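Subject: Re: [jitemstead-ratepayers] Candidates' evening, and who speaks for the Salo side

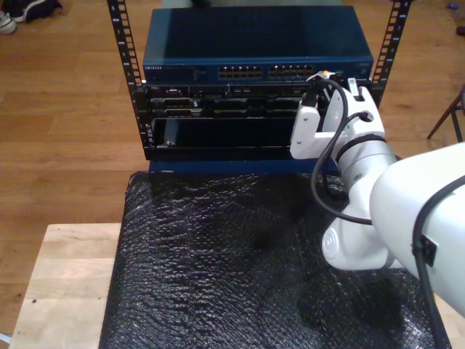
Thank you to everybody who answered my first message. I try to put my thoughts in order, and please forgive if some sentence is too stiff, English is my third language. My concern is still the same: the two candidates for the east ward both came to the hall in Salo, and both told us that they are no enemy of the small growers. But on the question of the council office at Sandhu they did not give the same answer, and I think the minutes should show it. The hall was full and people who could not come have asked if the next evening can be followed from home. For this the hall needs a proper wired connection, and a network switch with two blocks of ports, like the NETGEAR one in the small rack, would be plenty for us. I leave that to those who know the cables.

On 12/8/24 a member of the list wrote:

> I was there and I have to disagree with your summary. The sitting
> councillor never promised to keep the Sandhu office open. She said
> she would "look favourably" at it, and that's a different thing. The
> challenger said he'd keep it open 4 days a week, and when he was
> asked where the money comes from he talked about the road levy for
> ten minutes. I don't call that an answer either.
>
> Also, can we please stop saying the Salo side was ignored? There
> were 19 questions from the floor and I'd say Salo people had their
> fair share. The chair was strict with everyone.

You are right about the words "look favourably", and I have corrected my notes. I had written "will support", which was my understanding while she was speaking. I should have written her exact words. I apologise to her and to the list.

On the second point I can't agree completely. It is true that our people could ask questions. But the road levy was asked for three times from our side, and each time the answer was about the highway and the new roundabout at Jitell. The gravel road behind the packing shed was not mentioned by either of them. My neighbours are not angry about the roundabout. They only want to know if the levy they pay since January goes to any road they drive on.

The challenger also said that the present council has "forgotten the east". This was received with much applause, but I would like him to explain which decision he means. If he means the vote about the library bus, then his own group also voted for it. If he means the water rates, then he has a point and he should say it clearly.

I would propose the following for the next evening, which should be held at Sandhu so that nobody can say one side has the favour:

- questions are sent in writing before, 18 at the most, and the chair may join those which are the same
- each candidate has 3 minutes for an answer, and then the other one
- one question on the levy and one on the Sandhu office are fixed
- the answers are written down as they were spoken, and both candidates can see the text before it goes to the list

If somebody is against the last point, please write it here and not only to me. I have received private messages with good arguments, but I can't answer for people who don't wish to be quoted.

I can bring the chairs from the Salo hall again if someone with a trailer is able to help.

With kind regards,
a grower from the Salo road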